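Looking After the Two-Arm Cell at Wotdale

Service gallery, 10/4/18

This page is about cell 4, the small table cell in our workshop at Wotdale. I am responsible for its maintenance for two years now, and I was asked by the colleagues in Gonder to write down how we keep it in order. They are building the same cell, and they want to see the practical side of it, because the manual from the supplier is very short on this point. I hope my English is clear enough. If something is difficult to understand, please write to me at the workshop address and I will correct the text.

The cell has two arms which share one white table. Inside the workshop the whole setup is called Cai, after the first project that paid for it. The second cell, which is called Stusow, stands in the next room and has a different gripper, so please do not use these notes for it.

What we check every week

The fingers come first. They are dark, and wear is not easy to see on them by eye alone. I close the gripper slowly with a strip of paper between the fingers, and I pull the paper. It must resist along the full length of the finger. When the paper slides out at one place, the pair is changed. We never change only one finger of a pair. Our current pair has number 121 in the parts book.

After this I look at the camera on the wrist. The bracket is printed in plastic, and the screws in it become loose with time. I tighten them by hand with the short key, and I stop as soon as I feel the resistance. In January I broke one bracket with too much force, and we lost a full afternoon for printing the new one.

The cables need patience. I move each joint to the end of its travel and look if the cable still has a free loop there. The clips must hold the cable without pressing it flat. If a clip has moved, I put it back to the pencil mark.

The table is wiped with a damp cloth when the arms are switched off. Old scuffs will not go away, and we accept them. Only fresh dirt and metal dust are important for us, for they can get between the fingers.

The grip test

When the fingers or the bracket were touched, we make a grip test before the cell goes back to normal work. We use simple objects for it: a screwdriver with a black handle and a yellow parts bin. The full test has 14 grips, and the result is written in the log under the finger number. The log had 147 entries when I prepared this page.

A screwdriver is a good test object, as the handle is thick and the shaft is thin, and a weak grip shows itself quickly by turning. Please use always the same screwdriver. With a new one the old results cannot be compared.

Pictures from the cell

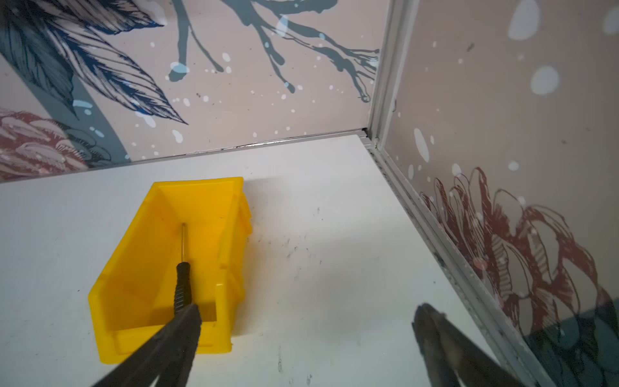
The screwdriver lies in the bin, with the left finger against its handle. 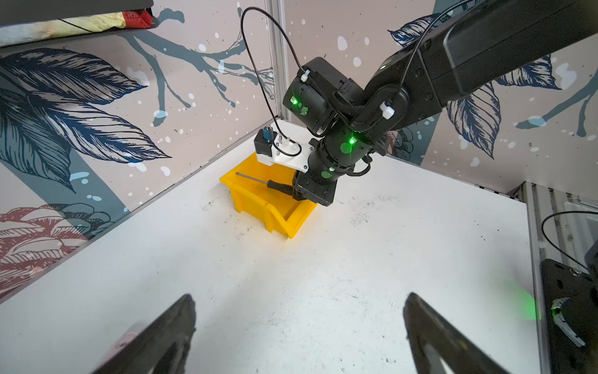
One arm seen from the gripper of the other. The white bracket with the camera is on the side of the wrist, and the cable makes its loop above, with the two white clips.

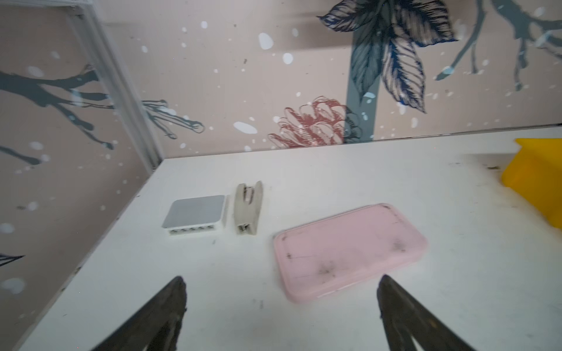
Another part of the table, with a network switch, a stapler and a flat pink case. 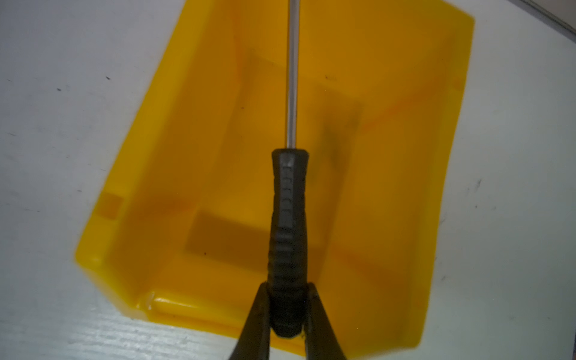 The lower end of the handle between the two fingers, over the yellow bin.

Notes for Gonder

Please order the bracket screws together with the fingers. The delivery of the screws took longer than we expected, and without them the camera cannot be mounted.

After every change of the bracket the camera must be calibrated again, also when the new bracket looks to be in exactly the same position. We skipped this step one time and the arm was reaching too far to the left during the whole morning.

The drawing of the bracket and the empty log sheet are in the shared folder, under Cai, in the part with the name "service". The older drawing is still there too. Please take the one with the rounded corners.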